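Caderno da oficina — setembro

Entrada da manhã, continuada depois do almoço. Assunto: cola de contacto para solas, segunda ronda de ensaios.

Retomo o que ficou a meio na semana em que a Gladys Simiyu esteve fora. O problema continua a ser o mesmo: as solas de borracha crepe que vêm da Mirkemar descolam na zona do enfranque, quase sempre do lado de dentro, e quase sempre em sapatos que já levaram uma ressolagem anterior. Nos sapatos novos, com palmilha de montagem intacta, a cola agarra bem. O cliente da Fitstead voltou a queixar-se e o Zbigniew Nowakowski pediu que parássemos de mudar duas coisas ao mesmo tempo. Tem razão. Desta vez mudei só a preparação da superfície.

Preparação

Couro da sola antiga lixado à mão, grão 80, até desaparecer o brilho. Sem roda. A roda aquece a flor e deixa uma película que à vista parece limpa e ao dedo escorrega. Depois, escova de latão, aspirador, pano com solvente passado sempre no mesmo sentido. Deixei evaporar com a janela aberta.

Na borracha, o mesmo solvente e uma demão de primário. O primário da lata velha estava grosso no fundo, por isso abri a nova e escrevi na tampa. Quem usar a velha mexa bem, ou então deite fora, que eu não fico com pena.

Primeira demão de cola fina, quase transparente, com pincel duro de cerda curta. Esperei até não pegar no nó do dedo. Segunda demão só no perímetro e no enfranque. A Haf Bowen prefere duas demãos inteiras e vamos comparar na próxima série, com couro do mesmo lote.

Prensagem

Prensa de almofada, com a forma dentro. O manual da Kemeys manda menos tempo do que eu dei, mas o manual foi escrito para solas planas e estas têm curva. Martelei o enfranque à mão antes de fechar a prensa, do centro para fora. Num dos pares esqueci-me de calçar o espaço entre o salto e a almofada e ficou uma marca na gáspea, pequena, mas ficou. Saiu em parte com vapor e osso. Não uso esse par para tirar conclusões sobre acabamento, só sobre colagem.

Flexão

Máquina de flexão afinada pelo Zbigniew de manhã. Fiz uma paragem aos 2000 ciclos para ver a junta e outra aos 4000. Aos 2000, nada a registar nos pares lixados à mão. No par de controlo (preparado como fazíamos até agora) já se metia a ponta da espátula no enfranque, lado interior. Aos 4000, o controlo abriu até meio da planta. Os outros mantêm-se fechados, com uma linha mais clara na borracha onde a curva é maior. Não sei se é fadiga da borracha ou cola esticada. Cortei uma fatia e pus num saco com etiqueta para a Glenys Meredith ver à lupa quando passar.

A humidade da sala subiu durante a tarde e isso baralha a leitura dos tempos de secagem. Tenho os valores apontados na folha presa à porta do armário das colas, não os copio para aqui. Na próxima ronda convém fazer tudo de manhã, ou então ligar o desumidificador de véspera.

Repouso depois da colagem

Fica escrito, visto que cada um faz à sua maneira: depois da prensa o sapato descansa direito, sola para baixo, sem peso em cima e sem encostar biqueira com biqueira. Dois sapatos encostados colam um ao outro se houver rebarba de cola na vira, já aconteceu com os castanhos da Fitstead. Uma prateleira baixa e aberta à frente serve perfeitamente, desde que haja passagem de ar. Caixa fechada, não. Saco de plástico, nunca.

Para quem leva o par para casa, o conselho é igual: os sapatos aos pares na prateleira do meio, num móvel sem portas, longe do aquecimento.
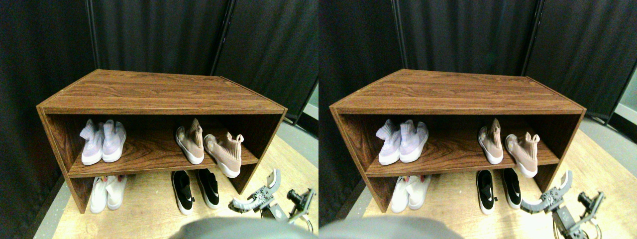

Perguntas em aberto

— A linha clara na borracha. Esperar pela Glenys.

— Se o primário novo conta alguma coisa no resultado. Na série anterior usei a lata velha, portanto afinal mudei duas coisas, e o Zbigniew vai dizer-mo. Repetir um par com lixa à mão e primário velho, se ainda houver no fundo da lata alguma coisa que se aproveite.

— O couro da Grenmont. Chegou mais gordo do que o costume, sente-se na mão e vê-se no pano. A Sointu Kuusisto acha que é do curtume e que não vai mudar tão cedo. Nesse caso o desengorduramento passa a fazer-se duas vezes e temos de o meter no preço da ressolagem. Falar com ela antes de aceitar a próxima encomenda.

— Pincéis. Os de cerda sintética largam pelo na cola quente. Voltar aos antigos.

Notas soltas

O extrator está a fazer barulho outra vez, mais agudo quando a porta das traseiras está fechada. Limpei o filtro e ficou igual. Deve ser o rolamento.

Faltam tachas curtas e linha encerada preta. Há linha castanha com fartura, alguém encomendou duas vezes. O formão estreito foi afiar e ainda não voltou.

A Haf pergunta se vale a pena coser o enfranque por segurança em todos os pares que já foram ressolados. Coser resolve, mas leva tempo e fura uma palmilha que já tem furos da costura anterior. Eu faria só quando a palmilha estiver sã e o cliente pagar a diferença. Ela faria sempre. Fica para discutir com a fatia cortada em cima da mesa.

Amanhã: dois pares do lote novo, lixados à mão, primário novo, cola numa só demão inteira mais reforço no perímetro. Um fica na prensa o tempo do manual, o outro o meu tempo. Resto igual. Flexão até abrir, sem parar aos 4000.

2 comentários · 2 partilhas

Contacto: oficina, bancada do fundo | Voltar ao topo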